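Tülin came back to the flat in Skasside in November, with one bag and the key from her aunt Şükran. In the kitchen she moved slowly, like a guest. She wanted to cook something, but first she only looked at the things. 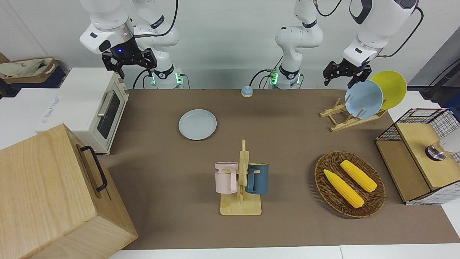
The toaster oven and the two plates in the rack.

"You can use everything," her aunt had said on the phone. "Only the oven door, please close it softly." Tülin put the bread inside and closed the door with two hands. Then she sat down and waited for the smell.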